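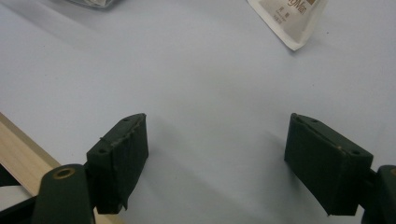
『アンクーム歩き地図』日本語版 編集会議 議事録

12/9/18 記録:日本語版編集担当

印刷用ページ | メールで送る

出席:フェディル・ポリシチュク(Fedir Polishchuk、地図原図)、日本語版編集担当、翻訳担当、校正担当、組版担当、Cavley 社営業担当
途中出席:アチャンポン印刷(Acheampong)製版担当(用紙と刷り色の議題から)
欠席:索引担当(書面で意見の提出あり)
配布資料:前回議事録、地名表記一覧、組見本、索引の未決項目表、アチャンポン印刷の見積書、索引担当からの書面

前回議事録の確認

7月の会合の議事録を読み合わせた。凡例の項で「踏み分け道」とあるのは「牧道」の誤りとの指摘が翻訳担当からあり、訂正した。そのほかの訂正はなく、承認した。

前回からの持ち越しのうち、原書の著作権表示の位置については Cavley 社営業担当から報告があった。奥付のみの記載で差し支えないとの回答を書面で受け取っている。回答の写しは編集担当が保管する。持ち越しから外す。

表紙の副題は決まっていない。営業担当が書店向けの案内を作るまでに決めればよいので、今回の議題には入れなかった。

地名の表記

翻訳担当から、地名表記一覧の改訂版について説明があった。収録地名は全部で1443件。前回の版からの変更は、綴りの似た集落名の区別、教会名の訳し方の統一、川と沢の書き分けである。

川と沢について、翻訳担当は原図の線の太さを基準にしていたが、ポリシチュク氏から、線の太さは流量と対応していないとの説明があった。原図では橋のある流れを太く、飛び石や渡渉で越える流れを細く描いている。歩く人が渡れるかどうかを見分けるための区別であり、水の量が少なくても橋があれば太くなる。この説明を受け、線の太さによる書き分けはやめることにした。原語で beck、brook、stream などとなっているものの訳は次のように扱う。

・固有名の一部になっている場合は音を写し、そのあとに「川」を付ける。
・固有名のない流れは地図上に文字を入れない。本文では「小川」とする。
・「沢」は使わない。日本の沢登りを連想させるとの意見が校正担当から出て、ほかの出席者も同意した。

教会名について、翻訳担当の案は「聖」を付けて人名を写すものだった。校正担当から、現地の標識と照らし合わせるときに読者が困らないかとの質問があった。翻訳担当は、地図面では原綴りを併記し、本文では訳だけとする考えである。組版担当は、地図面の混み合った場所では併記が入らないと述べた。ポリシチュク氏から、教会は記号だけで表し、名前は本文と索引にゆずってもよいのではないかとの提案があった。原書の初期の版はその形だったとのこと。

検討の結果、集落の中にある教会は記号のみ、野中に単独で建つ教会は記号に原綴りを添えることとした。道の目標になるのは後者が多いためである。どの教会がどちらにあたるかはポリシチュク氏が原図に印を付けて翻訳担当に渡す。

Ancombe の読みは「アンクーム」で確定した。これまで一覧では「アンコム」とした箇所が残っていたが、書名を「アンクーム」で届け出ているため、書名に合わせる。ポリシチュク氏によれば、現地では語尾をほとんど伸ばさない人もいるし、谷の上と下でも違うとのことだった。読みの揺れについては、あとがきで一言触れる。原稿は翻訳担当が書く。

読みが決まらない地名が19件残っている。多くは農場の名で、原書にも発音の手がかりがない。翻訳担当が現地の歩道管理の窓口に問い合わせているが、返事は来ていない。校正担当から、返事がなかった場合の扱いを先に決めておきたいとの要望があった。返事がないものは原綴りのまま載せ、仮名は振らないことにした。推測で仮名を付けると、あとで直したときに索引の並びまで変わるためである。

農場名についてはもう一点、改名されたものの扱いが話題になった。原書の刊行後に名前の変わった農場があり、門の表示は新しい名になっている。原図は古い名のままである。ポリシチュク氏は原図のほうを直すと述べた。次の刷りで英語版も改めるつもりで、日本語版はそれより先に新しい名で出てよいとのこと。Cavley 社営業担当は、英語版と日本語版で地名が食い違う期間ができることを気にしていたが、門の表示に合わせるのが筋であるとして了承した。

凡例

凡例の訳文を読み合わせた。前回からの修正は反映されている。意見の出た項目のみ記録する。

「通行権のある道」と「通行が許されている道」の区別がわかりにくいとの指摘が校正担当からあった。前者は法で認められた道、後者は地主の好意で開けてある道で、後者は時期によって閉じることがある。翻訳担当は、用語はこのままにして、凡例の下に説明を足す案を示した。組版担当に余白を確かめたところ、短い文なら入るとの返答だった。文案は次のとおり。

「通行が許されている道は、地主の判断で閉じられることがあります。入口の掲示に従ってください。」

この文案で決定した。

「踏み越し段」の記号について、校正担当から、日本の読者には何のことかわからないのではないかとの意見があった。石垣や柵を越えるための段で、家畜は通れず人だけが通れる。絵を入れる案も出たが、凡例の欄では小さくなりすぎる。本文の歩き方の章に説明があるので、凡例からその章への参照を付けることにした。

「自在戸」の訳はそのままとする。翻訳担当は「人だけが通れる押し戸」も考えたが、長いため取り下げた。

湿地の記号は、原図では青の横線である。日本の地形図の湿地の記号と似ているので、説明なしでよいとした。ただし原図では、季節により水の出る牧草地にも同じ記号を使っている。ポリシチュク氏は区別が必要なら描き分けると申し出たが、どちらも靴が濡れることに変わりはないとの意見が多く、描き分けはしない。

等高線の単位について、翻訳担当から確認があった。原図はもともとメートルで、数字の描き直しは要らない。本文中にはフィートで書かれた丘の高さが残っており、翻訳担当がすべてメートルに換算する。換算後の端数は丸める。丸めた結果が地図の標高点と合わないときは、地図のほうを採る。

書体と組版

組版担当が組見本を配布し、説明した。欧文書体は原書と同じ Clarura を使う。和文との組み合わせを試した結果、明朝では線の細い部分が地図の地色に沈むため、地図面はゴシック、本文は明朝とする案である。

校正担当から、地図面の小さい文字で濁点と半濁点の区別がつきにくいとの指摘があった。組見本では「バ」と「パ」がとくに紛らわしい。組版担当は、字を大きくするか、太さを一段落とすかのどちらかになると答えた。太さを落とすと濁点のまわりに隙間ができて読みやすくなるが、緑の地色の上では全体に弱くなる。字を大きくすると集落の密なところで重なる。ポリシチュク氏は、森林の緑を少し薄くすれば細い字でも持つのではないかと述べ、原図の色の値を変えることに異存はないとした。太さを一段落とし、緑を薄くした見本を次回までに組版担当が作る。

地図面の文字の向きについて。川の名は流れに沿って曲げて置くのが原書のやり方である。欧文では問題ないが、仮名を曲げて並べると一字ずつ傾いて読みにくい。組版担当の案は、曲がりのゆるいところを選び、短く直線に置くというもの。長い川では上流と下流に繰り返して入れる。この案で進める。谷の名は原書どおり字間を空けて置く。長音符が間延びして見える箇所については、組版担当が個別に字間を調整する。

ポリシチュク氏から、谷の名の字間は谷の広がりを示すものなので、両端の字の位置だけは動かさないでほしいとの要望があった。組版担当が了承した。

本文は横組みで確定している。道順の記述では、原書が左右の指示を太字にしている。日本語版でも太字にするかどうかを検討した。翻訳担当は、歩きながら読むときに目印になるので残したいとの意見。校正担当は、同じ段落に太字が続くとかえって見つけにくいとの意見だった。組見本の道順の頁を回覧したところ、残してもうるさくはないとの声が多かったので、太字は残す。ただし「左手に」「右手に」のように景色を述べる箇所は太字にしない。曲がる指示の箇所だけを太字にする。翻訳担当が原稿に印を付け直す。

見開きの地図で、綴じの部分に道が入るものがある。原書は開きのよい綴じ方なので支障がなかったが、日本語版の綴じ方は決まっていない。この件は印刷の議題で扱った。

索引

索引担当は欠席のため、提出された書面を編集担当が読み上げた。要旨は次のとおり。

・索引は五十音順を本体とし、原綴りの順の対照表を後ろに付けたい。
・現地の標識から引く読者には対照表のほうが役に立つ。頁が足りなければ、五十音順の側で説明を削ってもよい。
・同名の農場が別の谷にあるときは、谷の名を括弧で添える。
・読みの決まらない地名は、五十音順には入れず、対照表だけに載せたい。

対照表を付けることには全員が賛成した。頁数については営業担当から、広告の予定がなくなった巻末の頁を使えるとの話があった。広告が入らないことは先日決まったばかりで、索引担当にはまだ伝わっていない。編集担当から知らせる。

読みの決まらない地名を五十音順に入れない点は、校正担当から、本文に出てくる地名が索引の本体にないのは不親切ではないかとの意見があった。五十音順の末尾に欄を設け、原綴りのままアルファベット順に並べる案が出た。編集担当が索引担当に打診し、異論がなければその形にする。

地図の参照は、原書では頁と升目の記号の組み合わせである。升目の記号をそのまま使うことに異論はなかった。組版担当から、日本語版では地図の頁の並びが原書と変わるため、頁の数字は原書の索引から引き写せないとの注意があった。頁の割り付けが固まるまで、索引には升目だけを入れておく。

見出し語の「丘」「峠」の扱いで時間を取った。原語では固有名の後ろに付いたり前に付いたりする。翻訳では後ろに統一しているので、五十音順では困らない。対照表では原語の順どおりに並べるのか、固有名を先に出すのかが決まっていなかった。標識から引くための表なので、標識の綴りの順に並べることとした。

用紙と刷り色

この議題からアチャンポン印刷の製版担当が出席した。

用紙の見本が2種配られた。片方は原書に近い、表面に艶のない紙。もう片方は水をはじく加工のある合成の紙である。Cavley 社営業担当は、野外で使う本なので後者を推した。製版担当によれば、後者は折り目が付きにくく、見開きが浮きやすい。乾きに時間がかかるため、刷ってから製本に回すまでの日程も延びる。鉛筆での書き込みはできないことはないが、消すと跡が残りやすい。

ポリシチュク氏は、原書の読者から、歩いた道を鉛筆でなぞったという手紙をよくもらうと述べ、書き込める紙を望んだ。翻訳担当も同じ意見だった。営業担当からは、雨の多い土地なのに普通の紙では苦情が来るのではないかとの懸念が出た。透明の覆いを別に付ける案、地図面だけ紙を替える案も検討した。地図面だけ替えると綴じのところで厚みに段ができる、と製版担当から説明があり、この案は採らなかった。

結論として、本体は艶のない紙とし、覆いを付けるかどうかは営業担当が値段を調べて次回報告する。

刷り色について。原書は通行権のある道を赤、その他の道を茶で刷っている。校正担当から、色の見分けにくい読者には赤と茶の区別がつかないのではないかとの指摘があった。原書でも同じ指摘を受けており、英語版では次の刷りから線の形も変える予定だとポリシチュク氏から説明があった。通行権のある道は実線のまま、許されている道は長い破線、その他は点線になる。日本語版では初めからこの形にする。凡例の線も差し替えが必要になるため、ポリシチュク氏が新しい線の原図を組版担当に送る。

緑を薄くする件を製版担当に伝えた。製版担当からは、薄くしすぎると森と牧草地の境が紙の上で消えるおそれがあり、森の縁に細い線を入れたほうがよいとの助言があった。ポリシチュク氏は縁の線に難色を示した。原図では石垣と柵に細い線を使っており、森の縁に線があると、そこに石垣があるように読めるためである。色だけで境が出るかどうか、試し刷りで確かめることになった。試し刷りは薄さの違うものを2通り出してもらう。場所は森と牧草地の入り組んだ谷の奥がよいとポリシチュク氏が指定し、該当の頁を製版担当に伝えた。

綴じ方について。糸でかがる方法なら見開きが平らに開き、綴じの部分の道も読める。値段は糊で綴じる方法より高い。見積書には両方が出ている。営業担当は定価への影響を持ち帰って検討したいと述べた。組版担当は、糊の場合には見開きの中央を少し重複させて描く必要があり、割り付けをやり直すことになると説明した。割り付けに入る前に決めてほしいとのことで、営業担当は次回までに返答する。ポリシチュク氏と翻訳担当は糸かがりを希望した。

製版担当はここで退席した。

本文の道順の確認

翻訳担当から、道順の記述で原文の意味が取りにくい箇所について質問があり、ポリシチュク氏が答えた。

製粉所跡の裏手を通る道で、「水路を右に保つ」とある箇所。原図では道の途中で水路が地下に入っている。ポリシチュク氏によれば、暗渠になってからも草の色が違うので見分けられるが、冬は難しい。日本語版では「水路が見えなくなったら、石垣に沿って進む」と補う。

尾根の道で「古い門柱のあいだを抜ける」とある箇所。門柱は片方が倒れている。「門柱の脇を抜ける」と改める。原書も次の刷りで直すとのこと。

谷の下の村で「宿屋の前で左」とある箇所。宿屋は営業をやめ、看板が外されている。建物は残っている。目印としては向かいの給水栓のほうが確かである。「給水栓のある角を左」とした。これに伴い、食事のできる場所の一覧からこの宿屋を外す。

牧場を横切る道で、雄牛に注意とある箇所。校正担当から、注意書きの調子が強すぎて、通ってよい道なのかどうか読者が迷うとの意見があった。ポリシチュク氏は、通行権のある道で通ってよいが、牛のいるときは柵沿いに遠回りするのが普通だと説明した。翻訳担当が文を改め、遠回りの道筋を短く加える。

犬を連れて歩く場合の注意は、日本からの旅行者にはほとんど関係がないとして削る案が営業担当から出た。現地に住む日本人の読者もいるため残す。場所は歩き方の章の末尾に移す。

バスの時刻は載せない。原書も載せておらず、停留所の位置だけを示している。翻訳担当から、停留所の名前が標柱の表示と違うところがあるとの報告があり、ポリシチュク氏が確かめて一覧を直す。

写真と図

原書の写真はすべて使えるとの回答を Cavley 社営業担当が得ている。ただし橋の写真のうち、架け替え前のものがある。差し替えるかどうかを相談した。新しい橋は形も色も違い、目印としては古い写真では役に立たない。ポリシチュク氏の手元に新しい橋の写真があるので、それを借りる。写真の説明文は翻訳担当が書き直す。

石垣の積み方の図は、説明の文字が図の中に入っている。組版担当が文字を外し、仮名に置き換える。横の余白が足りない場合は番号を振り、図の下に説明を並べる。

日程

割り付けの開始は綴じ方の決定後とする。地名一覧の確定は、歩道管理の窓口の返事を待たずに行う。返事が校了前に来た場合は、仮名を補うだけの直しとして受け付ける。それより後になった場合は、次の刷りに回す。

営業担当から、書店向けの案内に地図の見本を入れたいとの希望があった。試し刷りのあとの頁であれば出してよいとした。色の決まる前の頁は出さない。

持ち越しと担当

・教会の印付け:ポリシチュク氏
・新しい道の線と凡例の原図:ポリシチュク氏
・改名された農場の原図の直し:ポリシチュク氏
・停留所名の確認:ポリシチュク氏
・新しい橋の写真の送付:ポリシチュク氏
・地名一覧の改訂、読みの問い合わせの継続:翻訳担当
・左右の指示の太字の付け直し:翻訳担当
・標高の換算:翻訳担当
・あとがきの読みの項:翻訳担当
・地図面の文字と緑の見本:組版担当
・石垣の図の文字の置き換え:組版担当
・改訂後の凡例の通し読み:校正担当
・索引担当への連絡(巻末の頁、五十音順の末尾の欄):編集担当
・綴じ方の返答、覆いの値段:営業担当
・森の縁の試し刷り:アチャンポン印刷
・表紙の副題:全員、案があれば編集担当へ

その他

校正担当から、会議の資料は前もって送ってほしいとの要望があった。地名一覧は当日に目を通せる量ではない。次回からは、編集担当がまとめて事前に送る。遅れる資料がある場合は、その旨だけでも先に知らせる。

ポリシチュク氏から、原図の最新の写しは同じ名前で上書きせず、版の印を付けて渡すとの話があった。組版担当が古い版で組見本を作っていた頁があったためで、該当の頁は組版担当が差し替える。

次回の会合の日取りは、試し刷りの上がる時期を製版担当に確かめたうえで、編集担当から連絡する。

印刷用ページ | メールで送る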